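Products Services Filing Support Contact

Brillia Certification Tracker

2 min read

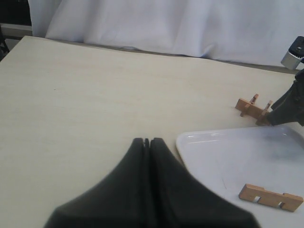
Brillia is a records tool for small firms that hold, or are applying for, local and small business certifications with a city or county procurement office. It stores the documents an agency asks for, tracks the date each one lapses, and produces a submission packet in the order set by the agency's checklist. Hastgate sells it by annual license, per business entity.

Each entity record holds ownership percentages, business licenses, tax clearance letters, lease or deed, payroll summaries and officer resumes. A parent company and its subsidiary need separate records — they can share documents but not certifications. Files are accepted as PDF or plain image scans. Password-protected PDFs are rejected at upload.

Expiration notices go out 60 days before a certification lapses and again at 13 days. The first notice goes to the account owner only. The second also goes to any attorney or outside preparer listed on the record. Notice periods can be lengthened under Settings but not turned off.

Packets are built on request. Brillia checks that every required item is present and that signature dates fall within the agency's window. It doesn't judge eligibility and doesn't file anything with the agency. A packet with a missing item can still be exported, marked INCOMPLETE on the cover sheet.

License terms

Standard: one entity, 2 user seats.
Preparer: for law offices and consultants with more than one client entity. Seats are priced separately.

Both levels include the Dovhaniuk form library, updated each March and whenever a covered agency reissues an application. Agencies outside the library can be set up by hand from a blank checklist.

Records are kept in the Lakport data center and can be exported in full at any time during the license term. After a license ends, records stay read-only until the owner asks for deletion in writing.

Setup questions go to Rostam Ghaffari. Matvii Kushnir handles Preparer licenses and transfers between entities; transfer requests are processed on Wednesday and need a signature from both owners.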